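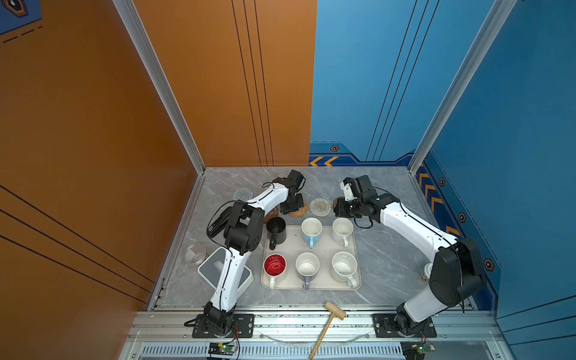 Cirnement-cell Digest, Vol 7, Issue 50

Subject: Re: Right arm reports release with gripper still closed
List: cirnement-cell

Érica Leite wrote on 23 Aug 2026:

> We have now seen the bad release 7 times in 193 runs of the mug task.
> The right arm brings a mug to its coaster, the log says "released",
> and the controller starts the retreat with the fingers still shut.
> The mug goes up with the arm. In two cases it was dropped from
> above the table. No breakage so far.
>
> Reltard support looked at the logs and say it's a timing issue on our
> side. They suggest a 50 ms wait after the open command. I put that in
> last night and did 107 runs without a repeat, so I propose we close the
> ticket and go back to unattended running.
>
> Érica

Érica, thanks for the careful count, but I would not close it.

Seven in 193 is a low rate. If the fault comes at random, you'd expect three or four in 107 runs, and a clean stretch of that length happens by luck more often than I'd like. If it comes in clusters the stretch tells us even less. Do you know how the seven were spread out? If five of them came in one afternoon, then one quiet night means very little.

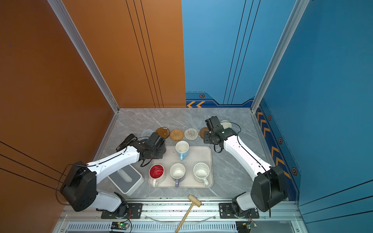

Four mugs in the tray, right gripper over the row of coasters.

I also don't follow the Reltard explanation. A wait after the open command gives the fingers more time to move. Fine. But the log line says "released", and as far as I can tell the Ladex controller writes that when it has sent the command, without ever reading the finger position back. So the message means "I asked". It would say exactly the same thing with the gripper cable unplugged. Has anyone tried that? Pull the cable, run the place step with no mug, and see what the log claims. If it says "released" then we have the real bug, and the wait is just making it rarer.

We went through something very close to this last December with the Demissie gripper driver. That time it was the close command, and support told us to add a wait, and we added a wait, and it came back three weeks later. The fix was to check the finger width before allowing the next move. I still have the patch somewhere and can send it, although it was written for the old driver and will need some work.
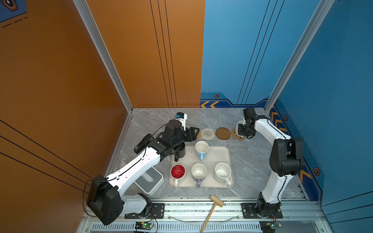
The other thing I would want to know is whether it happens on one coaster more than the others. Some of ours are woven and some are smooth wood, and the mug doesn't sit down the same way on each. If the arm pushes a little too far down, the fingers may be loaded sideways when they try to open. I'm guessing here. But the run sheet should have the coaster position for every run, so please look before we blame the timing. Same question for handle direction, while you're in there.

Then the unattended running. I'm against it until the position check is in, and I don't much care how many clean nights we collect first. A retreat with a mug still in the fingers is a motion nobody planned for. The path was checked with an empty hand, and the left arm is working over the same tray.
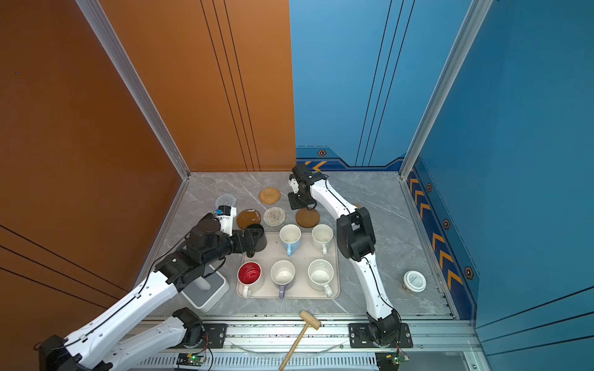 Left gripper on the black mug at the rear left of the tray.

I'd also like the mallet off the front rails whenever the arms are powered. It lies right between the two bases with the handle hanging over the front, and people reach in for it. The rule sheet says no loose tools on the rails — I wrote that line myself, and I'd like it to apply to us too.

So, from my side:

Keep the ticket open. Leave the 50 ms wait in if you want, but note it in the log header so the runs before and after don't get mixed together. Do the unplugged test. Send me the seven bad logs in full, including the thirty seconds before each one, because the extract Reltard worked from starts at the open command and that's too late to see whether the arm was pressing down.

And please ask Reltard in writing whether "released" depends on any sensor reading at all. They answered a different question last time. If they come back with a longer wait, I'd take that as a no.

I can be at the cell most mornings if someone wants a second person on the stop button for the test.

--
cirnement-cell mailing list
To leave the list, send a message with the word unsubscribe in the subject line.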